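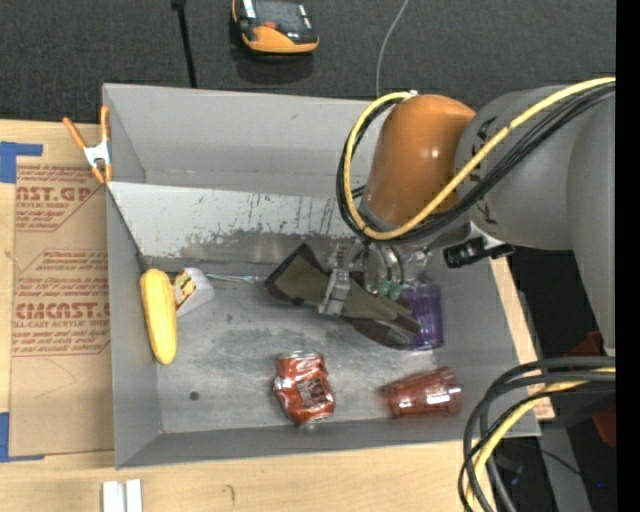 # Week 6: Who Pays a Tax on Plastic Bags?

Handout for the Friday section. Bring it with you, along with the Masson chapter, which I will assume you have read and which you will assume I won't ask about.

## 1. Where we left off

Last week we taxed cigarettes and watched demand barely flinch. The lesson was elasticity: people who really want a thing keep buying it. Bags are different. Hardly anyone *wants* a checkout bag. They want to get the eggs home.

Keep two words apart this week:

- **Statutory incidence** - who the law says must hand over the money.
- **Economic incidence** - who ends up poorer.

Politicians speak fluently about the first. Your exam will be on the second.

## 2. The Vollura case

Vollura is the mid-sized town in Riet Wouters's paper. In March it put a charge of eight cents on every single-use bag, collected by the store. Her team followed 41 stores and interviewed 229 shoppers.

What she found:

1. Bag use at the checkout fell by nearly half in the first month.
2. Sales of small trash bags went up. (People had been lining their kitchen cans with the free ones. Now they bought thicker ones, on purpose, with money.)
3. Shoppers just outside the town line saw no change, except that some stores there began advertising "free bags" in very large letters.

Point 2 is called **leakage**. It is the part of any policy that goes out the back door while the mayor is at the front door cutting a ribbon. Estimate it before you tell anyone how much plastic was saved.

## 3. Tax or ban?

Belmiro Nogueira argues for the ban: simple to explain and cheap to enforce. Ayten Yaman prefers the tax, on the grounds that the person who badly needs a bag at 9 p.m. in the rain should be able to get one and feel only mildly judged.

Neither of them deals well with the store that sells a "reusable" bag for ten cents. Everyone knows how many times that bag gets reused. Come with a view on whether a minimum thickness rule fixes this or just produces thicker litter.

## 4. Work it through

A grocery store gives out 3,294 bags a week. After an eight-cent tax, the number drops by 80 percent.

- How much does the town collect per week from this store?
- Suppose one in four of the missing bags is replaced by a purchased trash bag holding twice as much plastic. By what share has plastic use really fallen?
- The store used to pay two cents for each bag it gave away and still does. Is the owner better or worse off? Show the arithmetic, please. "It depends" earns half a point and only if you say on what.

## 5. Reading for next time

Varela, chapter 4, on deposits for bottles. Skip the appendix unless you enjoy appendices.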